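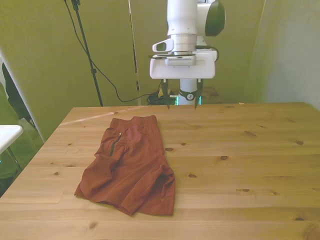 Rust-red shorts on the pine table, robot arm above

About Flelto

Flelto is a small station for injured and orphaned hedgehogs, near the village of Prirkau. We take in the animals, treat them, feed them until they have enough weight, and bring them back to a garden or a hedge where they can live. We do not keep hedgehogs as pets and we do not sell them.

The busiest month for us is November. At that time many young ones are still walking in daylight, looking for food that is already gone. In the last season we received over 300 animals, and 22 of them came on one single weekend - we had to borrow boxes from the bird station at Plerkar.

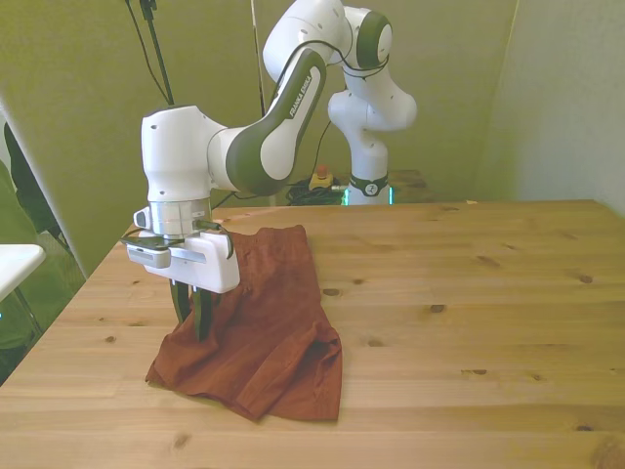
One reader of our newsletter wrote to us that she had put out milk for years and was sorry to learn from our page that it makes hedgehogs sick. She asked us to say this louder, so we say it again: please give only water, and cat food without fish if the animal is thin.

We weigh every hedgehog in the morning, before the first feeding. An animal of 290 grams in late autumn is too light for the winter and must stay with us.
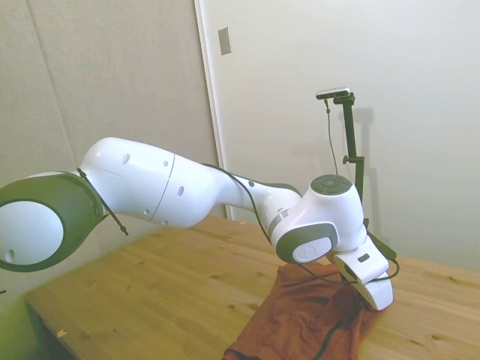
After that it goes to an outdoor pen for the last weeks, with dry leaves and a wooden house. It must learn the cold again and find its own food at night. The pens stand behind the old Xavier mill, far from the road, and visitors are asked not to go there after dark.

We live from donations and from our spring plant sale. With 50 dollars we can pay the food and the worm treatment for one young animal.

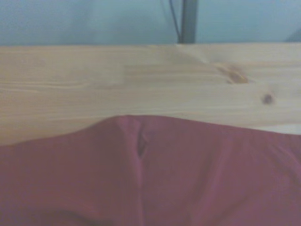
Can I bring a hedgehog at night?
Please keep it in a high box with a towel and a warm bottle, and bring it when we open at eight in the morning. If it is bleeding, ring the bell at the side door at any hour.

Page last changed on Thursday, January 10, 2019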